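Garkix Home Help > Decorating and Flowers

How to arrange artificial tulips in a very small vase?

Asked in March, 170 views

Hello everybody. I bought a bunch of artificial tulips in different colours and I would like to put them on the shelf in our hallway. The vase I have is a small one, coloured glass, which I like very much and do not wish to replace. The opening is narrow. When I put all of the tulips inside, they push each other out and the vase falls to the side. When I put only three, they all lean in the same direction and it looks like the wind is blowing in my hallway.

The stems have a wire inside, so they can be bent, but I am afraid to break them. I did not cut anything yet. My questions are these. In which order should I put them? Is it allowed to cut the stems? And should I put something heavy in the bottom, such as sand or small stones? The shelf is 40 cm deep, if it is important.

Thank you in advance for your help, and please excuse my English.

3 answers

Answer 1 (marked as helpful by the asker)

I had the same difficulty with a small vase, so I will write how I do it now.

First, lay all the flowers flat on a table, not on top of each other if you have the space. Then you can see the colours and decide which one is the main one. Open the leaves a little by hand. In the package they are pressed close to the stem, and they take less room in the neck if you pull them up so that they start above the rim.

Begin with one tulip only, the lightest colour. Stand it in the vase and correct the bend until it stays upright by itself. All the others will rest against this one, so it is worth to spend some minutes on it. After that add a dark one on the opposite side, then a middle colour, and turn the vase a quarter each time. Stop when the neck is full. It is not necessary to use the whole bunch. I keep the remaining ones in a drawer and exchange them when I am tired of the colour.

For the weight I use clear glass pebbles. Sand also works but in a transparent vase it looks dirty after some time, in my opinion. Rinse the pebbles and let them dry well before.

About cutting: yes, with side cutters, never with the good scissors. Cut one centimetre, try, cut again. 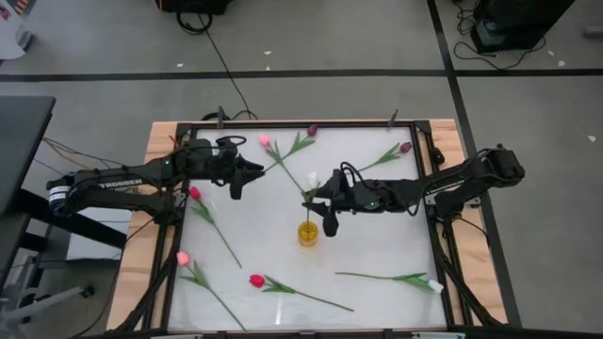

First the white one in the amber vase, the other tulips still lying on the table.

Answer 2

Buy a bigger vase. Skedora has many and they are not expensive.

Comment from the asker: Thank you, but as I wrote, I want to keep this one.

Answer 3

I agree with the first answer except for the cutting. If the wire is thick you can bend the last part of the stem into a hook instead, and it will hold against the inside wall of the vase. In this manner you keep the full length for a taller vase later. Do not bend the same place many times, the plastic becomes white and then it cracks.

Floral putty is also good, I use the one from Ralach. A piece as big as a hazelnut is enough. It can leave a grey mark on the glass, which I remove with dish soap and warm water.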